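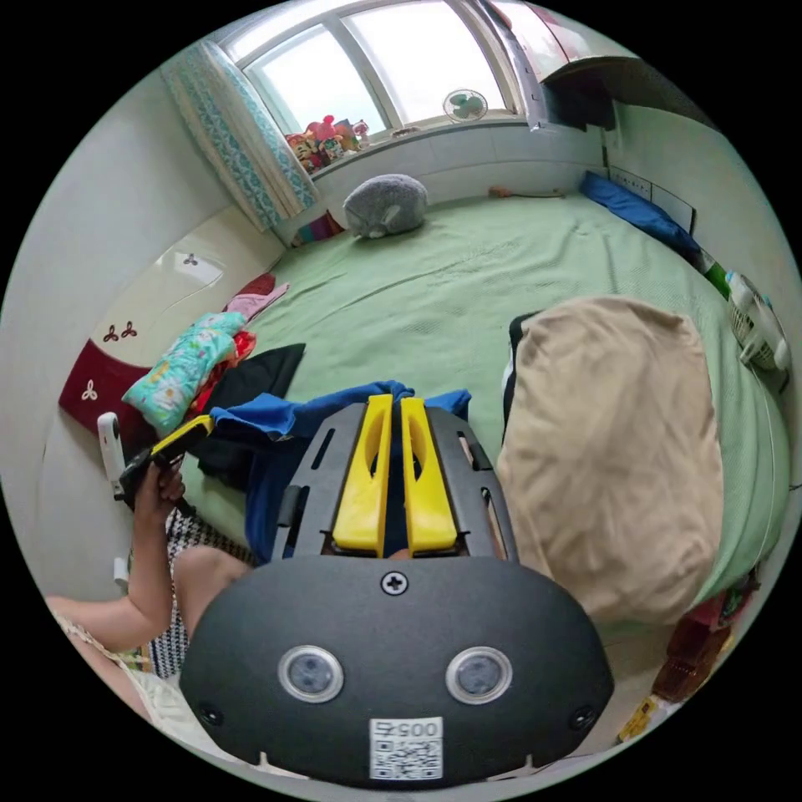 Fodolora: Garment Folding on the Bed

Fodolora is a collection of records of clothes being sorted, laid out, folded and stacked on beds in private homes. It is maintained by the Household Tasks Section at Skareck and was compiled between March and June. This document sets out what the collection contains, how garments and surfaces are named, and the conditions under which it may be used.

Contents

The collection holds 994 records from 80 bedrooms. A record covers one garment, from the moment it is taken up in a bunched or crumpled state until it is placed on a stack or set aside. Records made in the same bedroom on the same occasion share a session number and should be kept together when the collection is divided.

Each record consists of the following:
the images
a garment sheet (type, main colour, sleeve length, print)
a surface sheet (bedding colour, texture, other items lying on the bed)
a short note by the annotator, where one was thought necessary

Scope

Only everyday clothing is included: T-shirts, vests, trousers, shorts, jumpers and nightwear. Bed linen and towels are held in a separate collection, Vostier, and should be requested from the same address. Socks were excluded after the first month, as annotators could not agree on when a pair had been folded.

Rooms were used as found. Residents were asked not to clear the bed beforehand, and toys, cushions, pillows and other belongings therefore remain on beds and windowsills throughout.

Naming of garment states

Five states are used. They apply to the garment being worked on and to no other item on the bed.

Bunched: the garment has no readable outline. Sleeves and hem cannot be told apart with certainty.

Spread: the garment lies flat with its outline readable. For a short-sleeved shirt, both sleeves should extend to the sides. The sheet records whether the front or the back faces up.

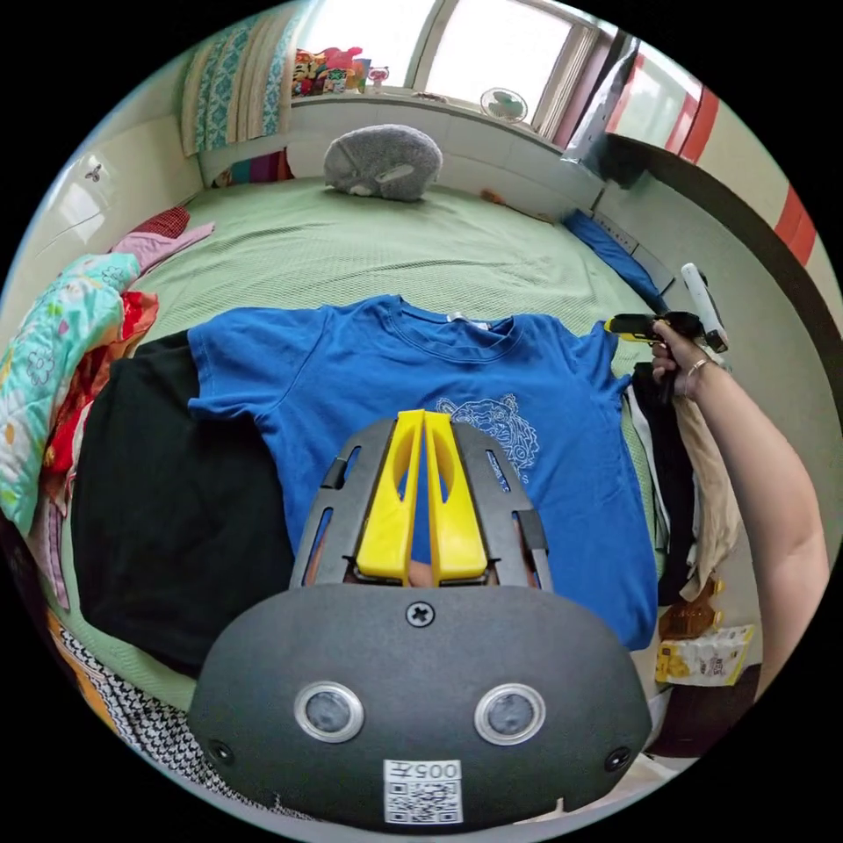 A blue T-shirt with its front uppermost and its sleeves out to either side is entered as "spread, front up", and any print on the chest is entered under Print in plain words, for instance "line drawing, animal head, right of chest". Annotators should not attempt to identify a make or character from a print. A neighbouring garment which has already been folded is entered on the surface sheet, even where a sleeve of the spread garment lies over it.

Part-folded: at least one fold has been made and at least one remains.

Folded: the garment has reached its final shape but has not been placed.

Stacked: the garment rests on or beneath another folded garment. Stacks are described by main colour and position on the bed. Layers are not counted.

Surfaces

Bedding affects how readily fabric slides, and its texture is recorded under one of four headings: smooth, waffle or ribbed, quilted, and pile. Pale green covers with a woven texture are entered as "pale green, waffle or ribbed". Colour is judged in the part of the bed nearest the garment. Many rooms have a window close to the bed, and colours beside it may look paler than they do elsewhere.

Dark clothing presents a particular difficulty. The edges of one black garment lying on another are hard to make out, and the number of items in a dark stack should be left blank.

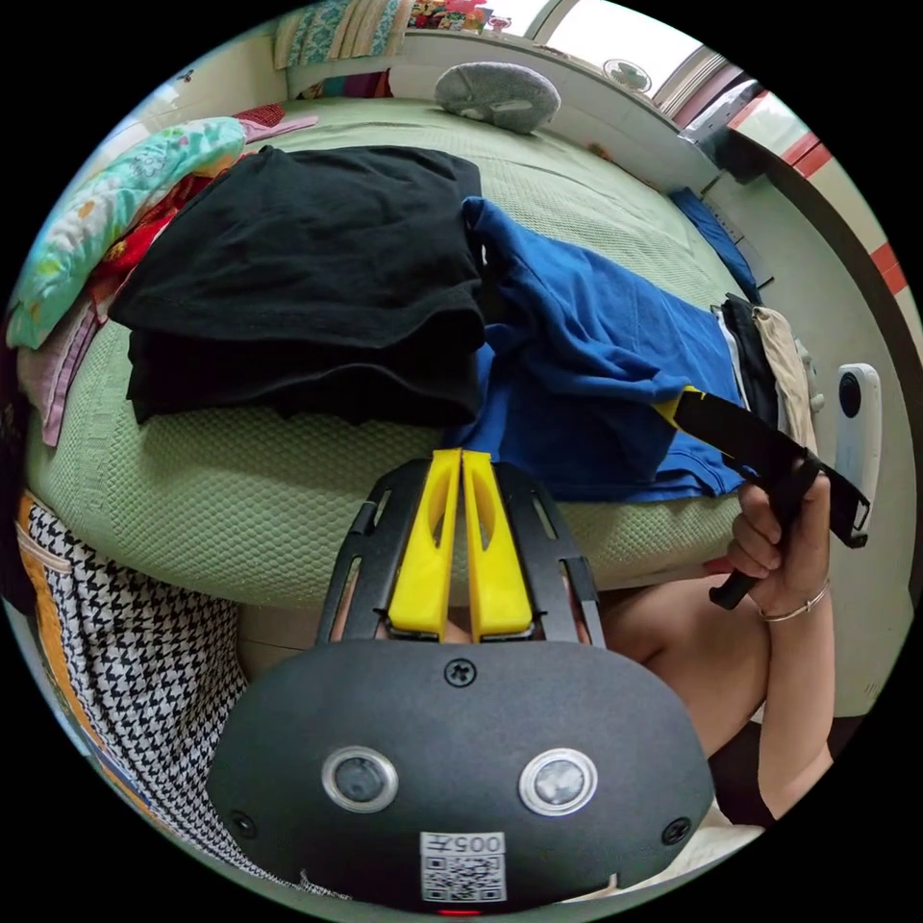

Annotation and checking

Garment sheets were completed by Relu Coman and Delia Rusu. Surface sheets were completed by Paula Dumitrescu. A sample of 100 records was annotated twice; disagreements in 60 sheet entries were settled by Volker Grube, most of them at the boundary between "part-folded" and "folded".

Known limitations

Single beds are more common than double beds. Winter clothing is under-represented owing to the months in which the work took place. Short-sleeved shirts account for a larger share than any other type.

Conditions of use

The collection may be used for teaching and non-commercial research. Users shall not attempt to identify residents or their homes. A resident may withdraw a session at any time, and holders of copies will be asked to delete it on notice.

Contact

Enquiries and corrections should be addressed to Tianyou Liang, Household Tasks Section, Skareck. Correction requests are reviewed each Wednesday and should quote the session number.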